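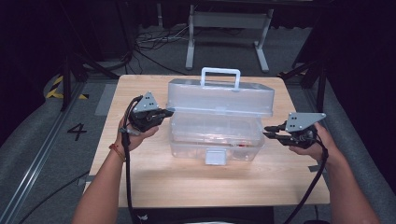
Trusteck is a shared robotics workshop, and if you have ever wanted to build a machine that can pick something up and put it down again where you meant it to, you are our kind of person. We build grippers, arms, carts, sensor boxes and the occasional thing without a name yet, and we do it on ordinary tables with ordinary stuff. A lot of our work right now is on grippers you hold in your hands, one on each side, with two black fingers on each and a gray triangular plate on top with small holes in it. A see-through plastic storage box with a white carrying handle and a little latch on the front makes a wonderful test piece for those. Do you go for the handle or the walls? Can one hand hold the bottom still while the other works the latch? We can argue about that for a whole evening (and have!).

How we started

I'm Mali Gethin, and the first Trusteck bench was my kitchen table. I was trying to build an arm that could sort screws by length, and it was terrible at it, but it was so much fun to be terrible at it that I kept telling people. Two of them came over to look. One brought a better power supply and the other brought soup. By the end of that month there were motor brackets in the bread drawer and we clearly needed somewhere else to go.

The somewhere else was the back half of an old upholstery shop on Clastance Street. It has 1295 square feet, a roll-up door that sticks in damp weather, and more outlets than any of us had ever seen in one room. We painted the walls, pulled a truly amazing number of staples out of the floor, and moved in with three tables and a drill press. The drill press is still here. The staples are still turning up too.

What we build

Zokier is our longest-running project and the one most visitors ask about. It's a two-finger gripper meant to be built at home with hand tools and a small 3D printer, and everything about it is shared, including the versions that snapped. The fingers slide in a straight line instead of swinging, so they stay parallel the whole way. Getting that to run smoothly took far longer than I'd like to admit. The trick in the end was to stop tightening everything so much! The current drawings are in a binder by the door and anyone can copy them.

Jaber is an arm. It sits on a bench, it has a reach a bit longer than mine, and its elbow squeaks. The idea is to teach it chores by doing them ourselves first and then studying how we did them, which joint moved when, where we slowed down, how close the fingers were before we closed them. You learn surprising things about your own hands this way. I had no idea I always steady a box with my left before I open it with my right.

Then there are the personal projects, and these are really the heart of the place. At the moment somebody is building a cart that follows a strip of tape, somebody else is making a page turner for sheet music, and there is a cat feeder in the corner that has been "nearly done" since I can't remember when. Bring yours. It can be half built, and it can be in a shoebox in pieces – plenty of them arrive that way.

The workshop itself

We keep the room in two halves. One side is for the messy jobs: sawing, drilling, sanding, filing printed parts. The other is for assembly and testing, with clear tables and good light, and we ask people to brush off before crossing over. Metal dust and motor drivers do not get along. I lost a perfectly good board to a single curl of aluminum and I still think about it.

There are 111 drawers of parts on the long wall, all labeled. If you take the last one of anything, flip the label to the red side and it goes on the next order. Screws, nuts, washers, heat-shrink and jumper wires are free to members. Motors and boards are sold at what we paid for them. The two printers are first come, first served, but please don't start an overnight print on the older one, it likes company.

Cables get their own paragraph because they deserve it. Anything you hold or wear while you work should have enough slack in its cable to let you reach across the table and back without a tug. Let it hang in a loop, keep it out from under your feet, and tape it down where people walk. New builders always make them too short. I made mine too short as well, twice, on the same gripper.

Who we are

We have 12 members with keys, and plenty more who come by on open evenings. Some of us do this sort of thing for a living and most of us don't. We've got a dental technician with the steadiest soldering hand I've ever seen, a retired bus mechanic, a couple of students and a baker who has strong feelings about timing belts. You don't need to know how to code, and you don't need to have built anything before. If you can use a screwdriver you're ahead of where I was!

Kids are very welcome with an adult. Safety glasses are in the bin under the coat hooks and there are small sizes.

How to join in

The easiest way is to come to an open evening. The door goes up at six, someone will show you where things are, and you can sit down at any bench with a free stool. Most people start with the Zokier kit, which is a bag of printed parts, one small motor and far too many screws, and you can have fingers opening and closing before it's time to go home. Pinching a pencil with a thing you just put together is a great feeling and I have watched grown adults do it over and over for half an hour.

Membership gets you a key, a shelf and a say in what we buy next. At the moment the vote is between a small lathe and a better vacuum, and it's getting heated. Prices are on the sheet by the door, and if they're a problem, talk to me. We've always found a way.

We also lend things out. The big calipers, the label maker, the spare bench supply and both crimping tools can go home with you if you write your name in the book. Please bring the crimpers back, I really do need them for Jaber's new wrist.

By Mali Gethin, August 29, 2019
Last updated: same day, open evening hours corrected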